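Reviews > Laundry > Fabric care > Brillik fabric shaver

I bought the Brillik fabric shaver in July, after a wet weekend in Andcombe when I noticed that every jumper I'd packed looked like it had been slept in by a dog. It's a chunky little thing, comfy to hold, and it runs off the mains -- hooray, no batteries!

It has 2 speeds. The slow one is fine for anything thin, and I use the fast one on my big Cuadros cardigan, which bobbles if you so much as look at it. Dark clothes are where I notice the difference most, as every bit of fluff shows up on black.

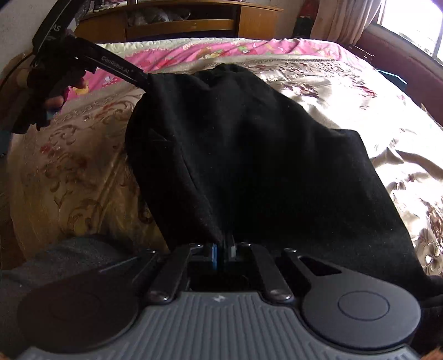 What I don't like

The fluff tub is tiny. I had to empty it four times doing one cardigan (and the lid is stiff, so half of it went on the carpet). It's also louder than my old Clurnell, though that one chewed a hole in a sleeve, so I'm not exactly pining for it.

Would I buy it again? Yes, I think so. Spare blades would have been nice in the box -- I've had to order mine separately.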